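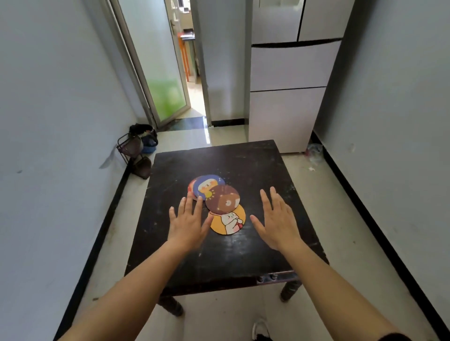

Hawi Alemayehu wants a robot that can sort coasters. She has been building one at home for most of a year, and so far the arm has cost her $400 and a good many weekends. She calls it Trasent. It lives in pieces.

The plan is to teach it by example. She records her own hands moving over a table, 316 clips at last count, and feeds them to software that is supposed to work out the rest. I have my doubts. In the run I watched, the arm picked up the right disk in 60 tries out of 174, and a toddler would have been quicker.

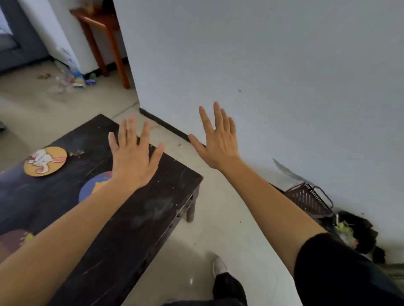 One hand over the dark table, palms down, with the cartoon rounds on its top.

Alemayehu blames the lighting, then the motors, then the lighting again. She says a new gripper in August will fix most of it. Maybe so. I asked what she would do with a machine that sorts coasters perfectly, and she said she'd move on to cups. Her own cups, she added, are mostly plastic now.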